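Ticket 1732 – Canisters won't stay standing on the snack shelf
Store: Gusstead
Product: Tridum shelf unit, white trim, dark gray inside
Opened: Apr 20, 2021
Status: Waiting on customer

Hi there! I run the snack corner at our Gusstead shop and I have a shelf that is driving me a bit nuts. We put in the Tridum unit last June and it was fine all through the summer and winter, and now the chip canisters keep going over. Bags are fine, boxes are fine (well, they slide a little), but anything tall and round ends up on its side by the time I do my afternoon walk past it.

I already went through the help page, so let me save you the trouble and write down what I've done.

First thing, the level. I laid a long level along the shelf from left to right and the bubble sat right in the middle. Front to back I wasn't so sure, it looked like it leaned a hair toward the front, so I gave the front feet half a turn each and checked again. Bubble in the middle. Loaded it back up, felt very pleased with myself, went to lunch, came back to canisters lying down. The orange one seems to be the worst of the lot, but that may just be that it's the flavor people pick up and put back the most.

Second, the clips. I took everything off and pulled the shelf out (that's 38 canisters to find a home for, plus the boxes, so I did it after closing). All the clips were in and none of them looked bent. I swapped the two front ones for spares out of the bag that came with the unit. Same result the next day.

Third, the liner. We had the Mandagi non-slip liner on there for a while and I pulled it up in March – no, earlier than that, when we did the big clean. It had gone curly at the corners and I figured it was doing more harm than good. I never put a new one down. I'm mentioning it because I only thought of it while typing this, and now I'm wondering.

Fourth, the lip. The white edge at the front does its job, things don't end up on the floor much. But once a canister tips it rolls up against the edge and takes up the space of two standing ones, and then customers push the rest around to get at what they want, and by the end of the day I've got gaps in one spot and a pile in another. The lower tier has the same white trim and I hardly ever have trouble down there, which makes me think it's something about the top one.

I also tried setting them closer together with a box at each end as a sort of bookend. That worked great until somebody bought one of the boxes!

What I'd love to know is whether there's a divider that fits this unit. The Bresia catalog lists one that is 14 inches deep but doesn't say which shelves it goes with, and I don't want to order 25 of them and find out they stick out past the trim. Adding a picture of how it looks, pink box on the left, then the maroon and orange canisters lying down and the blue and the magenta ones still up.

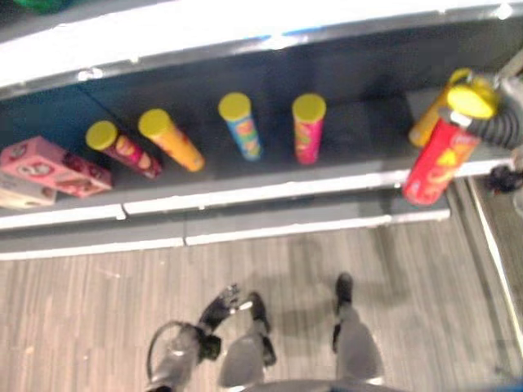 Reply from Tridum Support
Thanks for writing all of that out, it helps a lot. I would start with the liner. The bare shelf surface is pretty slick, and a canister with a narrow base only needs a small knock when the one next to it is pulled out. Please put down a fresh piece, cut a little short of the front edge so it doesn't curl, and leave it for a few days before buying anything. On the dividers, could you measure the inside of the shelf from the back panel to the inner side of the white edge and send me the number? I can check it against the sizes we have on file.

Will do, thank you! I have half a roll of liner in the back, so I'll cut a piece tonight and measure while the shelf is empty. I'll post the number here tomorrow.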